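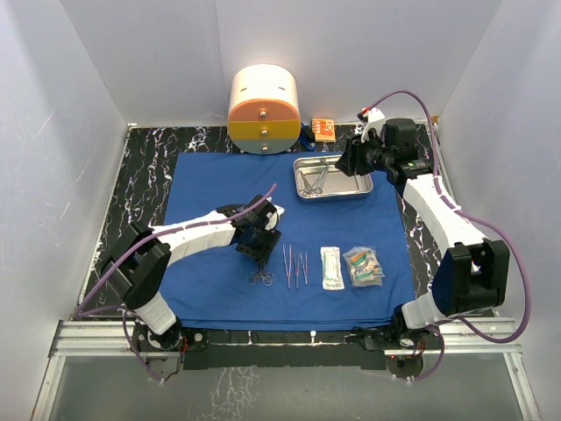
From: Josphat Shemweta
To: Grirnell workshop list, build
Date: April 2026
Subject: Re: [build] Felis: cable loops, wrist view, cloth

Afiq Sinaga wrote:

> I had another go at Felis on Tuesday evening and have four questions
> before I change anything that other people rely on.
>
> 1. Both cable loops stick out a long way past the elbows. On the
> right arm the loop goes out beyond the edge of the tabletop when
> the gripper is over the tray. Can I tie it in closer to the
> links? I would like to fit a narrower cover one day and the
> loops are the widest thing in the cell.
>
> 2. The edge finder gives nonsense with the wrist view. It picks up
> the white veins in the tabletop and reports them as cloth. I
> raised the threshold until the veins went away and then it lost
> the cloth as well. Would painting the top matt black be allowed?
>
> 3. Is there a reason the bases are on the front rail? Reaching the
> tray from there takes nearly all the travel the right arm has
> got. If they were halfway back everything would be nearer.
>
> 4. Thin tools. Closing on the forceps when they lie side by side, I
> get two or none. Is that the fingers or my approach height?
>
> Also the Gatchalian config file in the shared folder has two
> different values for the loop rate and I do not know which one is
> live.
>
> Afiq

Taking these in order, with the config file first as it affects the rest.

The live loop rate is 100 Hz. The other value is left over from the bench rig and applied to one joint on its own. I have removed it. If you have a local copy, delete the block headed "bench" and leave the remainder alone. The Gatchalian driver reads the file from the top and keeps the last value it finds, so a stale block at the bottom wins without any warning. Please do not append to that file. Edit the line that is already there.

1. Cables

Leave the loops as they are until you have measured them through the full travel. The length is set by the worst case, with the elbow folded and the wrist turned to its stop, and at that position there is much less slack than you would guess from a normal working pose. I tied the left one in last August, close along the upper link, and it looked very tidy. The plug worked loose at the wrist inside a week. The fault showed up as single dropped packets, so I spent two evenings on the driver before I looked at the connector.

If you want to try it, the procedure is:

Power off and move the arm by hand to both wrist stops with the elbow folded, then again with it straight.
Mark the cable with tape where it leaves the base and where it enters the wrist.
Take up slack at the base end only.
Go through the four positions again and check that the plug is never under side load.

Hook and loop straps, please. Zip ties pulled tight flatten the jacket, and the Dresico cable is the thin type with little filler in it. There is one spare length in the drawer under the bench and I would like it to stay spare.

The narrower cover is a separate discussion. The side walls would have to move in as well, and I am not in favour.

2. Tabletop and edge finding

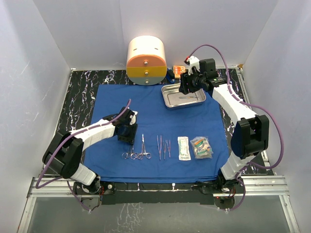

Please do not paint it. The top is shared with the other cell users and two of them like it shiny for reasons of cleaning. Paint would also fix only half the problem. The veins are one source of false edges. The other is the overhead light reflecting off the gloss, which turns black into pale grey over a patch that moves with the arm. A matt finish would deal with that, but so does ignoring the table altogether.

Your threshold works on brightness alone. In brightness the cloth sits somewhere between the black and the white of the marbling, so there is no single value that keeps one and drops both of the others. Work on colour. Convert to hue and saturation, keep the saturated blues, and discard everything else before looking for edges. Both the black and the white of the tabletop have very low saturation. The glare has none to speak of. After that step the mask has one large region in it, plus small rubbish along the scratches, which an area limit will remove.

Three further points on the mask:

The fingers are dark with a slight blue cast. In shadow they can creep into the mask if your saturation limit is low. They are always in the same place in the wrist view at a given opening, so block them out with a fixed polygon. I have one for the fully open position and one for half open. Both are in the Felis folder.

The finger shadow falls on the cloth and darkens it. Put no lower limit on brightness apart from what you need to suppress noise. If you do set one, the edge moves sideways where the shadow crosses it, by enough to matter.

Fit a line to the edge using points well away from the corner. Do the same for the second edge and take the corner as the intersection. Looking for the corner directly gives a result that wanders with the lie of the hem.
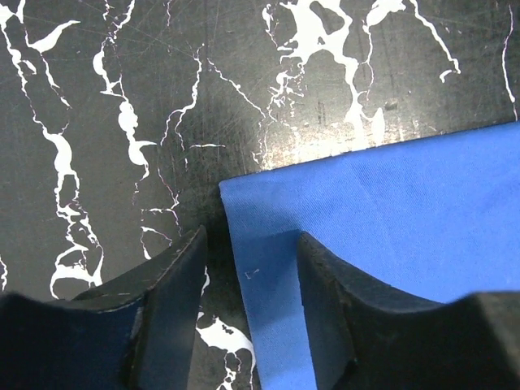 Wrist view, low over the table. The left edge of the cloth runs down between the fingers.

From that position I run the line fit on the left edge, rotate the wrist until the edge is parallel to the fingers, and store the wrist angle. Moving to the upper edge and repeating gives the second angle. The difference ought to be a right angle. If it is out by more than a degree the cloth is not flat, and it is quicker to smooth it by hand than to correct for it in software.

I logged almost 2,000 wrist images with the colour mask in place and went through the rejects. There were 104. Most were motion blur from grabbing the image before the arm had settled. I have since put a wait of six control cycles after the last move, and you should do the same. The remaining rejects were creases near the upper edge, where the fit took the crease in preference to the hem.

3. Base position

The rail was chosen for stiffness. The slotted extrusion goes straight down into the frame, whereas the tabletop is only supported at its edges and moves when an arm accelerates. Bolting a base to the middle of it would give you shorter reach and worse repeatability. I tried something like this on the bench rig with one arm and a clamp. You could see the wobble without instruments.

You are right that the right arm is well extended at the tray. The cheap answer is to move the tray. It does not have to be at the back of the drape. It was put there to keep it out of the way of the row of tools at the front, and also to leave room beside the drum. Bring it forward by a hand's width and rerun the reach check. If it passes, change the tray position in the cell file and tell the list, so that others do not drive a gripper into the rim.

When you do this, watch the elbow as well as the wrist. The joint housing is large, and with the tray closer in, the elbow folds further and comes down lower.

4. Thin tools

Partly the fingers, mostly the spacing. When the forceps are packed together there is no room for a fingertip between one shaft and the next. No approach height will fix that. Options, in the order I would try them:

Lay them out with a finger's thickness between shafts. Dull, but it separates a grasping problem from a layout problem.

Push before you close. Come down with the fingers closed at the outer side of the cluster and nudge the end one away across the cloth, then open and take it. The cloth has enough grip that the others mostly stay put.

Turn the wrist so that the fingers close across the shaft. Your script in the shared folder closes at whatever angle the last move left, which explains some of your "none" results.

On height: go down until the fingertips just touch the cloth, then lift by a millimetre. Touching and closing at the same time drags the cloth up into a ridge, and after that your edge fit is wrong as well. Take the height from a touch at each session. Do not reuse the stored one.

Leave the bag and the suture packet until the forceps work. The bag is transparent and crinkled, and neither the mask nor the depth estimate copes with it at present. The ring-handled tools are much easier if you want a success to keep you going. Aim at the shaft between the rings and the pivot.

Housekeeping

Anyone using the cell: put the arms back to the park position before powering down. I have twice found an arm left out over the tray, and on power loss it comes down slowly but it does come down.

The next item on my own list is a proper strain relief at the wrist plugs. If anyone has a drawing for a clip that fits the boxy motor housing on the gripper, I would sooner use that than draw another. The first version I printed fouled the connector.

Afiq, if you send me the reach check output for the new tray position I will look at it before you commit the change.

Josphat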